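I'm looking for four people to help me with the January shorebird count at Brerkeson, and I'd love it if one of them was you! You don't need to be an expert – if you can tell a Dunlin from a Sanderling on a good day, we'll get along fine. 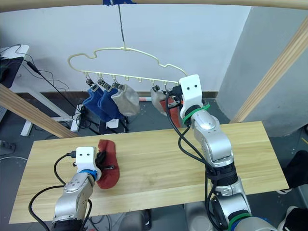

A dark red sock on the wooden table

We walk 16 miles over two days, so bring decent boots. Lunch is on me. Write to Nosipho Modise and tell her which weekend suits you.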